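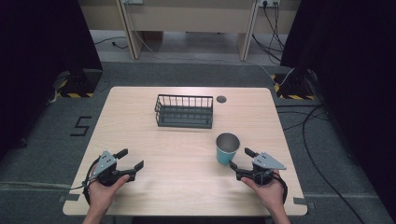

Figure 1. Blue and silver cup on a light wooden table.

Bring Your Own: Cup Habits at the Keskinen Building
Project report, Spring Term
Ishbel MacKinnon, Archie Gourlay and Young-sook Sung

Why we picked this

When our group first sat down to choose a topic, we had a long list of grand ideas and not much agreement. Archie wanted to study food waste across the whole campus, which would have been wonderful and also would have taken us until we were thirty. In the end we settled on something we all have strong feelings about, and that is where people get their coffee and what they drink it from. The Soltis café on the ground floor gives 40 cents off if you bring your own cup, and we wanted to find out whether that discount makes any difference to what people do.

What we did

Mr. Fergus Skinner, who manages the café, very kindly let us have the register totals for the weeks before our spring survey. They showed 1,996 hot drinks sold, of which 300 were rung up with the discount. That works out to 15 percent, a little higher than any of us had guessed (Young-sook had bet on five and owes us muffins).

After that we interviewed 36 students and staff, mostly in the line and mostly in the morning, when people are either very chatty or not chatty at all. We asked whether they owned a cup with a lid, whether they had it with them, and if not, where it was.

What we found

Owning a cup was hardly ever the problem. Nearly everyone we spoke to had one, and several had a whole shelf of them at home, collected from job fairs and birthdays. The trouble was having a clean one in the right bag at the right moment. Again and again we heard about cups left in cars, in lockers, or in the sink with yesterday's tea still in the bottom.

The discount came up less than we expected. Some regulars didn't know about it, even though the sign is right beside the register - it is printed in small gray letters and the pastry case rather steals the show. People who did bring a cup mostly talked about their drink staying warm through a long class.

Washing came up so often that we wish we had asked about it from the start. The second floor has one small sink, and on Wednesday, the busiest day, there can be a wait for it.

What we would suggest

A rinsing tap near the café door would be our first choice, and a bigger sign would cost almost nothing. Mr. Skinner has already said he will move the sign. We have also sent our notes to Kenneth Galbraith in the building office, who is getting a price for the tap and hopes to have it by May.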